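Umley Centre: Premises Inspection Checklist
Shared workrooms, ground and first floor
Date of inspection: 2/28/20
Inspected on behalf of: Brunner Property Services
Previous inspection: May

Key to results
S = satisfactory
A = attention required
N = not applicable at this visit

Section 1. Entrances, corridors and stairs

1.1 Main doors open fully and close without catching. S
1.2 Mat wells level with surrounding floor. A
Comment: The inner mat has shrunk and leaves a gap on the hinge side wide enough to catch a heel. Replacement to be ordered in the same thickness as the original.
1.3 Handrails firm on both sides of the main stair. S
1.4 Stair edging secure and clearly visible. A
Comment: The edging on the top flight is worn smooth. It remains firmly fixed. To be renewed when the flight is next closed for decorating.
1.5 Corridors clear of stored goods. A
Comment: Boxes belonging to the Zallico store were found outside the first floor lift. They were moved during the visit. Tenants are reminded that the corridor is an escape route at all times, including during deliveries.

Section 2. Fire safety

2.1 Extinguishers in position, with current service labels. S
2.2 Fire doors close fully on to the frame from any position. A
Comment: The door to the rear workroom stops short of the latch. The closer requires adjustment. The door must not be wedged in the meantime.
2.3 Call points unobstructed. S
2.4 Alarm test book complete. A
Comment: Entries are present but several are unsigned. An unsigned entry cannot be accepted as evidence that a test was carried out.
2.5 Emergency lighting tested and recorded. S

Section 3. Workrooms and furniture

3.1 Tables stable, with no sharp or lifting edges. S
Comment: Tables should continue to be checked from beneath as well as from above, with particular attention to the leg fixings. Any table that rocks is to be withdrawn from use and labelled.
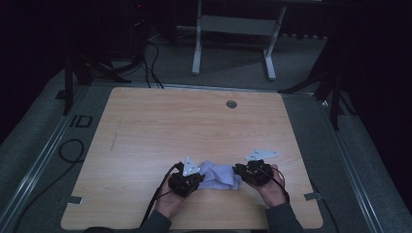 3.2 Chairs sound and suitable for the height of the tables. A
Comment: Two chairs of the Akov pattern have loose back rests and have been set aside. They should not be returned to use until the bolts have been replaced.
3.3 Walkways between tables at least 900 mm wide. N
Comment: The layout is due to change and will be measured once the new arrangement is in place.
3.4 Shelving fixed to the wall and marked with its safe load. A
Comment: The tall unit is fixed but carries no load notice. The supplier gives 54 kg for each shelf. A notice to that effect is to be displayed at eye level.
3.5 Cleaning products locked away and kept in their own containers. S

Section 4. Electrical items

4.1 Portable appliances tested and labelled. S
4.2 Leads free from damage and not run across walkways. S
4.3 Extension leads used singly and not joined together. A
Comment: Two leads were found joined behind the kitchen counter. These were separated. The kettle is rated at 2000 W and is to be plugged directly into a wall socket.

Section 5. Welfare

5.1 Hot water available at all basins. S
5.2 First aid boxes stocked and in date. A
Comment: The first floor box has no eye wash. The ground floor box is complete.
5.3 Toilets clean, lit and ventilated. S

Section 6. Action and follow-up

Items 2.2 and 5.2 are to be completed before any others. The remaining items may be dealt with in the ordinary course of maintenance, within the agreed limit of £400 for minor works. Expenditure above that limit requires written approval from Brunner Property Services.

A copy of this checklist is to be kept in the premises file and a second copy displayed on the tenants' notice board until all items marked A have been signed off.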